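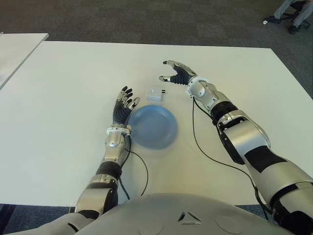 Small Things on the White Table

Last updated: Jun 23, 2026

We use cookies to remember your language. By staying on this page you agree to this.

Welcome to my little gallery of household things. I moved to Bristley in April with two suitcases, and since then I write down which objects stay with me and why I like them.

The blue plate – a quiet, greyish blue, with the rim a bit darker than the middle. I bought it at the Saturn Lane market in Vorstead for 80 pence. It is good for toast, and also for keys when I come home tired.

The white adapter – lying on its side behind the plate, with its two metal prongs to the right. In my first week I had only this one, and I carried it from room to room like a pet.

The table – white, with a pale and smooth top. I like it best with very few things on it, because then I can see their colours well. My neighbour from Quiroga Street finds it too plain, but she has flowers on everything.

Next I want to show the cups which my aunt sent me from Zosow. There are three, and they do not match.

Text by Pascual Maldonado. If you also have a favourite plate, please write to me, I answer slowly but I answer.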